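Plellmont Workbench Forum > Tables and Surfaces > Tape grid on brown paper, how square is square enough?

flatbroke_bench
Posts: 277
11 October 2025

Long-time reader, occasional complainer. I covered the big table in brown paper and laid out a grid in blue tape, because we needed cells to put the little wooden cubes in and I told everybody it would take an hour. It took the afternoon and most of a roll of Ikach.

My cells are what I'd call roughly square. A colleague calls them "rectangles with ambition." Do I pull it all up and start over with a proper straightedge, or do I live with it? It only has to tell people which cell a cube goes in.
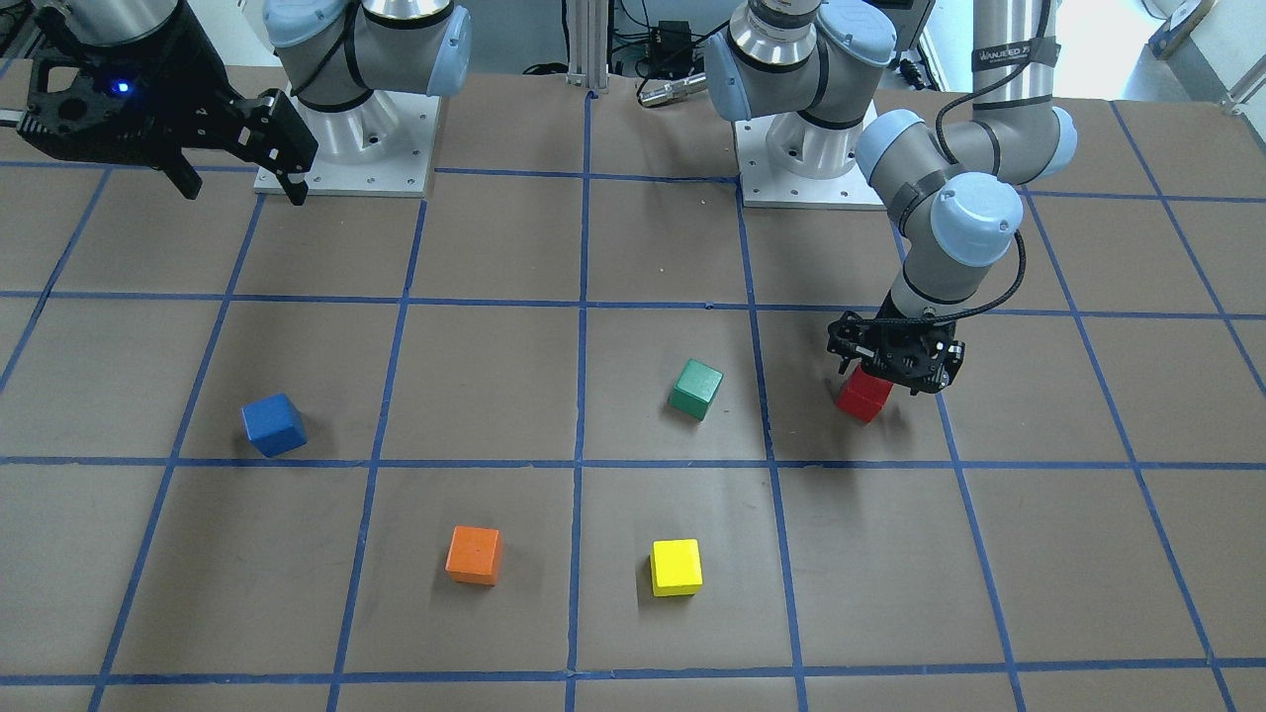
Page 15 of 80

mitre_maybe
Posts: 427

Leave it. If the job is "red one goes in the middle row," you have a middle row. I've seen parking lots with worse striping and people pay to use those.

One thing I would do is write a letter or number in the corner of each cell. Pencil, small. Otherwise you'll spend the rest of your life saying "no, the other one, up from that."

gridlocked

Disagree with the above. Pull it up. A grid that's off by a little is worse than no grid, since people trust it. Snap a chalk line for the first strip in each direction, then cut a scrap of board to the size of a cell and use it as a spacer all the way across. You measure once and the scrap does the rest.

And please don't pencil on it. Pencil on brown paper smears the first time somebody leans over in a sweater.

mitre_maybe

Who is leaning on it in a sweater?

gridlocked

Everybody. It's October.

flatbroke_bench

I'm wearing the sweater right now, so I'll give that one to gridlocked.

Took a closer look at the tape before deciding. The spacing bothers me less than it did this morning. The edges bother me more. It's masking tape, I know what I bought, but up close it looks like it was torn off by a dog.

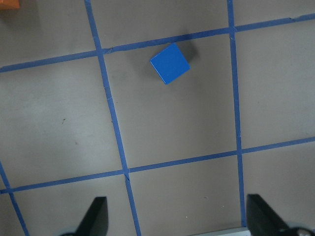

Blue cube, blue tape, and the joint I was hoping to keep quiet.

suvia_or_nothing

There's your wrinkle, where one strip crosses over the other. You're pulling the tape tight as you lay it and then it relaxes. Roll it out slack, press from the middle toward the ends, and go over the crossings with the back of a spoon. I use Suvia paper tape for this, thinner, and the crossings hardly show. It does cost more and it comes in one color, which is beige, so on brown paper you'd be admiring it from memory.

Also, small point, blue cube next to blue tape. Anybody squinting at that from the far end of the table is going to have opinions.

mitre_maybe

It's a cube. It's got sides. I think we can all tell it from a stripe.

suvia_or_nothing

You say that now. Try it at the end of the day. If it were mine I'd use white tape and keep the cubes as they are.

gridlocked

White on brown shows every smudge. Blue is fine. Crooked is the problem. I feel I've lost the room on this.

flatbroke_bench

You haven't, I'm just lazy. Gallegos Hardware has the chalk line on a hook by the register and I walked past it twice.

Decision so far: the grid stays until the paper needs replacing, which at the present rate of coffee will be before April. Next time I'll do the spacer trick and go easy on the pulling. No pencil. I burnished the crossings with a spoon and two of them got better. One got worse, and I'm choosing to blame the spoon.

Meanwhile the cubes have moved on to stacking, red over blue, and for that one you can mostly ignore the lines anyway.

mitre_maybe

So the squareness never mattered. I'd like that noted.

gridlocked

It matters where the bottom one goes!
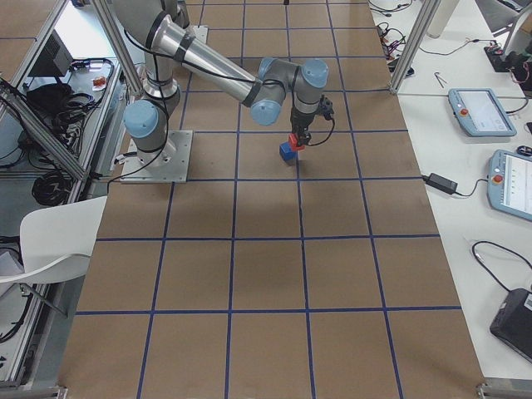 Related threads in Tables and Surfaces

Brown paper keeps curling at the corners, weights or tape?
Getting old masking tape residue off a white worktop
Spoon, card or roller for pressing tape (closed by moderator)
Chalk line: blue chalk or red, and does it ever come out of a sweater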